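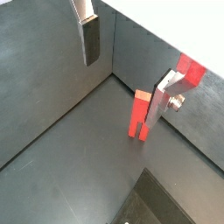
Issue 37, page 5

Home | Reviews | Back issues | Subscribe

Product review: the Arnden shape board and storage set
Reviewed by Nathalie Chan

The Arnden set was submitted to this bulletin by its maker, Drorkenetti, and was placed with two nursery classes at Ustard from September until the end of the spring term. It is intended for children aged two to four and consists of a board, a bag of blocks and a lidded box.

The blocks were well received. They are large enough for small hands to hold, and the edges have been properly rounded. Staff noted that the younger children tended to ignore the board at first and preferred to build with the pieces. The maker's booklet makes no allowance for this, and its suggested activities are rather stiff. Pylyp Yurchenko, who leads the younger class, replaced most of them with his own.
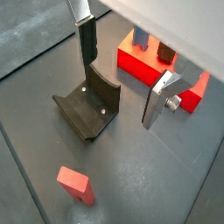
Cleaning is straightforward. The booklet advises a damp cloth and warns against soaking, and this advice was followed throughout. After two terms the paint had chipped on the corners of the most popular blocks. The damage was slight, though a set at this price should wear better.

The box is the weakest part of the purchase. Its lid fits tightly and few of the children could remove it without help, so both classes moved the blocks to an open tray within the first month. The Vakulenko set, reviewed in an earlier issue, is supplied with a cloth bag that gave no such trouble.
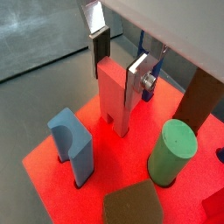 Spare blocks may be ordered singly under catalogue number 1659. One lost piece was replaced within five working days, and the colour matched the original closely.

The set is recommended for nurseries and playgroups that already have suitable storage. Families buying for one child may find the price hard to justify.

Contact the editors | Copyright 2025 | Back to top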